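September 11, 2019 – bench notes, round table

Spent a good while on the leather case today, the one Hjalti Juhl has been nagging me about (kindly!) since August. He wants every pair of shears in the Starnari kit to have a case it can live in, and I do see his point.

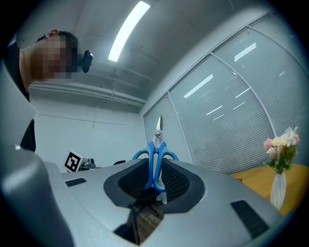 Size first, before I get carried away with stitching. The pair I'm fitting has the bright blue plastic handles, and those loops curve out much wider than the blades, so the pocket only needs to take the metal. I'd like 2 mm of slack on each side and a 70 mm flap.

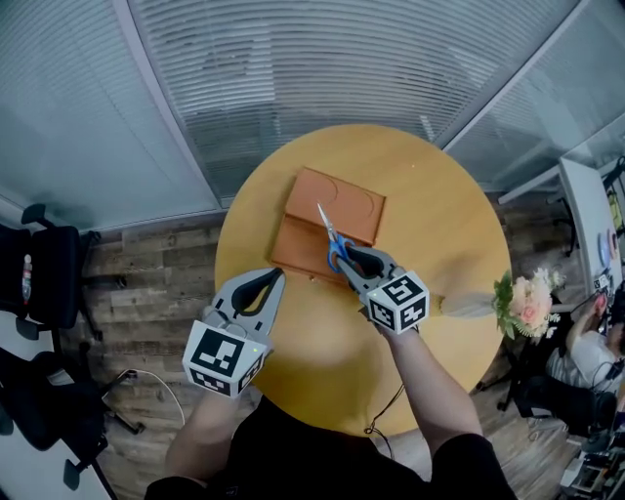 Hjalti thinks the flap should be shorter, and he may well be right – I'll cut both in scrap first. Ask Tjoa about snaps.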